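The best thing that happened to our robot code this year was a text file. I know how that sounds, but I've been boring everybody I meet with it since December, and I may as well write it down and bore the rest of you too.

The file is a log of what the planner thought it was doing. Each line gives a time, the thing the planner believed, the thing it wanted, and the options it threw away. We call it the diary. It started as a debugging hack in Joltley, the small task planner I work on with Rhydian Skyrme, and it has slowly eaten the rest of the project, in a good way. I now think a planner that can't tell you what it rejected is only half written, and I'd like to persuade you of that.

Most of us learned to judge manipulation software by watching the arm. You start it up, you fold your arms, you see whether the block ends up where it should. It's fun! I still love it. But the arm is a terrible narrator. When it pauses over a pile of blocks, that pause could be a slow camera, a grasp search that keeps failing, a motion plan that keeps bumping into a joint limit, or a thread waiting on a lock that somebody (me) forgot to release. From the outside these all look the same. I once spent four days tuning a grasp scorer that was perfectly fine, and the real culprit was a stale transform two modules upstream.

Sorting toys are what got me hooked on this question. Put blocks out on a board with space between them and nearly any planner looks clever. Push them together and everything interesting happens at once. The segmenter has to decide where one yellow thing stops and the next begins. The grasp planner has to find room for fingers where there isn't any. The task planner has to notice that the easy block should go first, even if the goal doesn't mention it, because moving it opens up the one you want.
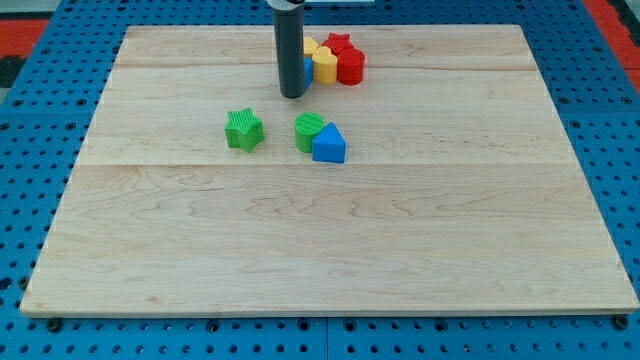

Planning in clutter

Take the red cylinder at the right end of that far group, up against the yellow heart. A grasp scorer looking at it alone will probably love it: flat top, clean round side, nothing on its right. But the heart is pressed against it, so a finger coming down on that side has nowhere to go. And the blue block behind the gripper shows only a sliver. From this view, what should the software believe about it? Joltley's old answer was to make up a full shape from the sliver and carry on with total confidence. It wrote none of this down, so we had no idea it was guessing.

With the diary on, the same guess becomes a line you can read. You find out that the shape came from a partial view, that it scored low, and that the planner went ahead anyway because the threshold was set in a config file that hadn't been touched in ages. That's a five-minute fix once you can see it. Without the line, it's a week of muttering.

The usual objection is speed, and I used to make it myself. Writing down every rejected option sounds expensive. In our case the planner keeps the last 1,000 candidates in memory and only writes them out when something changes its mind or fails, and I have never caught it slowing anything down that mattered. If you run a tight control loop, leave the loop alone and log at its edges. The controller doesn't need a diary. The thing giving it orders does.

The second objection is better. Rhydian's worry was that we'd drown: pages of numbers, and the one useful line buried in the middle. He was right for a while. Our first version was awful to read. What helped was making the reasons a fixed, short list in plain words. We have six of them, and "blocked by neighbor" is the one I see most. If a rejection doesn't fit, you have to argue for a new word in review, and those arguments have been some of the best design talks we've had. Twice we found that two modules meant different things by "unreachable," and had been politely misunderstanding each other for months.

Then there's the part I didn't expect to enjoy so much, which is replay. Zisley, our viewer, reads the diary and lets you step back to any decision and change one belief. What if the segmenter had split the two yellow blocks properly? What if the approach angle had been steeper? You rerun from that point with no arm involved, at your desk, with a coffee. I've learned more about grasp planning this way than from any amount of standing next to the table. New people pick it up quickly too, because they can ask the planner a question and get an answer in words.

I'm not claiming this makes a weak planner strong. Ours still does silly things in a tight pile, and a learned policy won't hand you a neat list of rejected options (though you can log its inputs and its top few candidates, and you should). What you get is a shorter trip from "that was weird" to the line of code behind it. For a small team that's most of the job.

So if you maintain a planner, try it on one module this week. Pick the one you trust least, have it write down what it turned away and why, and read the file before you look at any video. I'd love to hear what you find, especially if your list of reasons is shorter than ours.

Contact | Copyright 2025 Zisley and Joltley projects | Back to top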